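Home Topics Ask Unanswered Members Log in

Cabling & Small Networks

Sorting short patch cables out of a shared bin without wrecking them

Edith Taipe

We keep our short network cables in one open-topped blue plastic bin on the bench. It is the plain rectangular kind, no dividers, no lid. The cables are the thin blue type, all the same color, and they go in however the last person dropped them. Getting one out usually means getting out two.

The bench is two white tabletops pushed together against a wall, so there is a seam across the middle. Plugs catch on it when a cable is dragged instead of lifted. I have found 7 cables with a broken latch tab in the last batch I checked, and I suspect the bin and the seam share the blame.

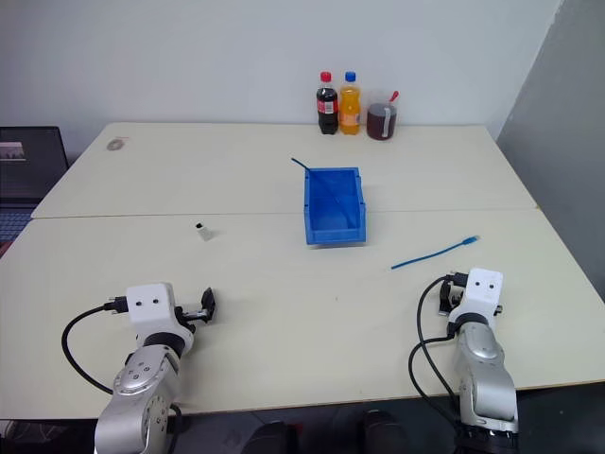
What I would like to settle is the handling. At present each cable comes out by whichever end is sticking up, is pulled until it is free, and goes flat on the table next to the bin. Going back, it is dropped in without coiling. I have read that thin cable should be coiled and I have read that it should be left loose. The cable is from Idby and the packet says nothing about storage.

Specifically:

- Is it safe to pull by the plug, or should the jacket be held?
- Coiled or loose in the bin?
- Does it matter that soft drinks get parked at the back of the same bench?

Budget is small. I can buy hook-and-loop ties and possibly a second bin, and that is the limit.

4 comments

Bok-nam Han

Taking these in order.

Pulling. Hold the jacket. The plug is crimped onto eight thin conductors and the crimp is the weakest point on the cable. On thin cable there is less jacket for the plug to grip, so the margin is smaller. Lift the end that is sticking out, put the other hand a short distance further along the jacket, and draw the cable up in stages. If it stops, something is hooked. Put it down and free the hook. The latch tab points backward along the cable, so a plug dragged tail-first will snag on any loop it passes.

Coiling. Coil it, but loosely. The usual rule for twisted pair is a bend radius of at least four times the outside diameter, and thin cable makes that easy to meet. A coil as wide as your palm is far above the limit. Tie it once, at one point, and leave the tie slack enough to slide. A tight tie deforms the jacket and the pairs under it.
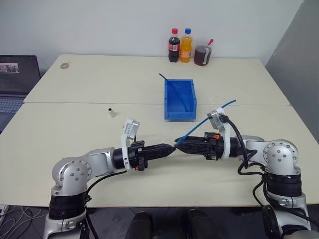
The two-point hold is the part people skip. One grip stays still near the end, the other lets the cable run through until the free length hangs clear of the bin. Only then do you start the coil. If you start coiling while the tail is still inside, you wind a twist into it, and the cable will lie in a figure eight the next time it is put down. Alternate an overhand loop with an underhand loop if the piece is long. For short patch leads it makes little difference.

Drinks. Move them. Cola and orange soda both dry to a sticky film, and once that is on plug contacts it does not wipe off properly. I would not try to clean a soaked plug. Cut it off and crimp a new one if the remaining length is useful, otherwise discard the cable.

Broken tabs. A cable with no tab still passes traffic and will still work itself loose in the port. Tag those and keep them for testing only. Boots that cover the tab are worth having on the next order. We changed over on a Londoño order last April and have had 3 broken tabs in that group.

The seam is a minor issue. A strip of flat tape over it is enough if the two tops are level. If they are not, shim the low one first.

11 found this helpful

Stesia

Just buy a second bin and put one cable in each. Or hang them on hooks. I have 600 at work and they all hang.

1 found this helpful

Edith Taipe

Thank you. One cable per bin will not scale here, but hooks are possible on the side of the bench. I have ordered ties and will tape the seam on Sunday. The drinks are a longer negotiation.

Shared 3 times

Related
Crimping thin patch cable: which plugs fit
Removing tape residue from a white tabletop
Hook-and-loop ties or twist ties for a mixed drawer
Labeling cables that are all one color
Latch tab repair clips, are they any good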